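Dikimden Student Robotics Board
Forum index > Build seasons > Manipulation project
Thread: Finger pad alignment on the hand-held gripper, and marker board placement

backlund_r
Starting a separate thread because the calibration thread is getting long.

Current state of the hand-held unit for the Gronard course project: the fingers close, but the pads do not meet flat. The tips touch first and leave a gap behind them. On a rigid part such as a bottle cap this is tolerable. On anything thin the part rotates when the fingers close, and the pose we log at that moment does not match the pose when the part is lifted.

I measured the tip offset on both units. Unit A is 2 mm. Unit B is too small to measure with the calipers we have. Same printed fingers, same mesh pads, same screws.

Before I reprint anything I would like opinions on whether this is the finger geometry or the carriage.

zisberg_lab
Carriage. The fingers are supposed to be angled toward each other when unloaded. They flatten under grip force. If A is worse than B with the same print, the print is not the variable.

Check the rail screws on A. They were tightened with the fingers closed, and that puts a preload on one side.

tallow17
Disagree in part. The two sets of fingers were printed on different days from the same file, and the material on A was the old spool. I would swap fingers between units before touching the rail. It takes ten minutes and it separates the two causes.

backlund_r
Swapping is reasonable. I will do that first.

For reference, the pads as they sit on the unit, with the room as it was set up for the session:
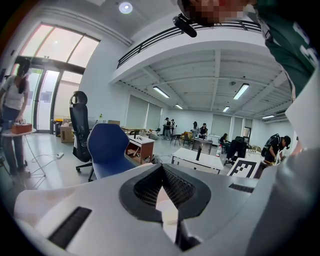 Gripper fingers and mesh pads, marker board to the right.

The second question is the board. I want it fixed in one place for the whole term. At present it gets moved whenever someone needs the work surface, and each move means a new reference.

ecuervo
Efraín Cuervo here, I run the Monday section.

On the board: tilted is fine, moving is the problem. The pose solver does not care about the angle as long as the squares are large enough from the working distance. Clamp it to the table edge, mark the clamp positions with tape, and put the position in the session log. If the tape and the log disagree, discard the session.

I would also keep the board farther from the gripper's start position. As the gripper turns, the body is going to block part of the pattern. Losing one corner is enough to drop the detection on our settings.

zisberg_lab
The solver cares about the angle more than that. Past a certain tilt the far squares compress and the corner error goes up. I ran this for the Cronin assignment last year. Flat on the table was worst, near vertical was best, and the middle was usable.

ecuervo
Your test was with the old lens. The current one is wider and the distortion model is different. I would not carry those numbers over.

zisberg_lab
Then someone should rerun it. I still have the script.

tallow17
Does the mesh on the pads have a direction? I put mine on with the weave running along the finger and the part slides less toward the tip. Not sure if that is real or if I pressed harder.

backlund_r
No direction is specified in the build notes. Please do both on a spare pair and test with the same weight. 4 trials each is not enough, but it will show whether it is worth doing properly.

mpk_frames
Unrelated to alignment, but can we agree on cable routing for the power strip? It should go along the wall. People walk backward while they record, looking at the gripper and not at the floor.

ecuervo
Agreed. Wall side, taped down, before the first recording.

backlund_r
Swap result. The offset followed the fingers. With B's fingers on A the tips and the backs of the pads meet together. With A's fingers on B the gap is there and I read 2 mm again.

So it is the print. I will reprint A's set from the new spool. Ragnvald's name is on the printer sheet for tomorrow if anyone needs the slot after.

zisberg_lab
Fine, print it is. I would still loosen the rail screws on A and retighten them with the fingers open. The carriage on that unit feels stiff over the last part of the travel, and new fingers will not change that.

tallow17
Is the stiffness there with no fingers mounted?

zisberg_lab
Yes.

backlund_r
I will do the rail when the fingers are off. Leaving the thread open for the board test. Script goes in the shared folder under calibration, please do not rename it.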